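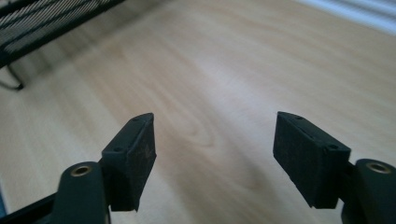

The Grip Club at Greenberg meets in what used to be the school's typing room, and the first thing you notice is the quiet. You expect a robotics club to be loud. Instead there are nine students bent over their own bits of hardware, a radio turned down low, and every so often a small click as two pads close on something.

Most school teams build robots that drive. They race, they shove, they throw balls into bins, and it's terrific fun to watch. The Greenberg students did that for years and were pretty good at it. Then last September they signed up for the Flarik Challenge, a regional contest with no driving in it at all. You build a hand. You teach it to pick things up and put them down somewhere else. And you're scored on how many of 84 everyday objects it can handle, from a tennis ball to a single playing card lying flat on a table.

The playing card is the one everybody talks about. It's a monster!

The club's entry is called Buven, and it starts life as a gripper you hold in your own hand. Two fingers, a pad at the end of each one, and pivots that let them swing in and out. A student squeezes, picks up a spoon, sets it in a cup, and a camera riding on the gripper takes in the whole thing from just behind the fingers. Do that enough times and you have something a robot arm can learn from. The students call this part "walking the dog," because you end up wandering all over the building with the thing in your fist, looking for stuff to grab.

I had a turn, and I was terrible. Your hand knows how to pick up a pencil, but your hand holding another, much simpler hand knows nothing. You come in too steep and the pads land on top of the pencil. You come in too low and you push it away. One of the younger members, who can't be more than fourteen, told me to stop looking at the pencil and watch the gap between the pads. I tried that and got it on the next go, and I may have cheered louder than was called for.

What makes the afternoon so enjoyable is how seriously the group takes small problems. There was a long talk about screws while I was there – which ones back out after an hour of squeezing, and whether a drop of thread locker is cheating yourself out of quick repairs later. There was another about pads. Soft ones hug an egg beautifully and then won't let go of tape. Hard ones let go of everything, including the egg. The club keeps a shoebox of old pads with masking tape labels on them, and people pull it out to settle arguments.

Then there's the question of where to practice. The contest tables are plain and evenly lit, and a hand that has only ever worked on a plain table can come unstuck anywhere else. So the club moves around on purpose. Floors, desks, windowsills, wood, tile, bright sun, late shade. They keep a wall chart of places, and it had nearly 40 squares filled in when I visited. The library carpet had a little skull drawn next to it. I asked, and was told only that coins and carpet do not mix.

The group has a history it's proud of. It began in 1976 as an electronics club, and one of its early projects still sits on a shelf by the door: a plywood arm worked with string and bicycle brake cable. It can lift a paper cup if you're patient. New members all get a go with it on their first day, and a couple of the older ones swear they learned more about leverage from that arm than from any kit.

Parts money comes from Bukine, a small machine shop across town that also lets the students use its drill press after hours. The rest comes from a bake sale and a very good chili night.

The Flarik regional is on 16th March, and the team still has a list. The left finger closes a hair before the right one. The playing card works maybe one try in three, and only if someone has bent up a corner, which the rules don't allow. A new set of pads is being cut with a thin beveled lip – the hope is that it will slide under the card like a spatula.

When I left, two students were down on the floor with a stack of cards and a ruler, trying approach angles and calling out results to a third who was writing them on the back of a pizza box. They had the room for another twenty minutes and were planning to use all of it.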